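Stirkwood Allotment and Garden Society
Search this site Go
Last updated: May

Minutes of the water supply meeting, held Thursday, 7.30 pm, in the small hall

Chair: Gholamreza Shirazi
Apologies were received and noted.

1. Minutes of the previous meeting
Agreed as a correct record, with one amendment: under item 4, "Briem side" to read "Pastorar side".

2. Matters arising
The padlock on the lower gate has been changed. Plot holders who have not collected a new key should do so before the end of the month. The old key will not open the gate.

3. Meter reading
The meter at the road stood at 3386 cubic metres. The Chair reported that usage since the last reading was 52 cubic metres, higher than expected for the time of year with the troughs on the Pastorar side turned off. A leak between the road and the first stopcock was thought likely. It was agreed to close the stopcock overnight and read the meter last thing and first thing. If the figure moves, the fault is on the road side of the stopcock and the pipe will have to be dug out by hand, as the gas main runs close to it.

4. Standpipes
The standpipe by plot 11 drips at the neck. A new washer was fitted in March and has not cured it. The seat is probably worn. Agreed to regrind the seat, and to replace the tap if that fails. Lagging on the other standpipes to stay in place until the end of the month.

5. Hosepipes
There was a long discussion. The present rule allows hoses for filling butts only. A proposal to allow direct watering before 9 am was put and lost. A second proposal, to limit filling to up to 2 butts per plot per visit, was carried. The rule sheet on the noticeboard to be amended.

6. Pump
Two quotations had been received for a pump to lift water from the brook to the top plots. Nekach quoted for a petrol set, Briem for an electric one, the latter excluding the cable run. Members asked whether a licence was needed to draw from the brook. The Chair to enquire. Decision deferred.

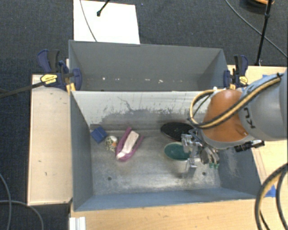
7. Water butts
Butts on the top plots to be fitted with lids before the summer. Overflow pipes must not discharge on to the main path. One member asked whether butts could be joined in series at the base; no objection, provided each has its own tap.

8. Any other business
The trough near the compost bays has silted up and will be cleaned at the next work morning. Bring buckets.

The meeting closed at 9.05 pm. Next meeting to be posted on the noticeboard.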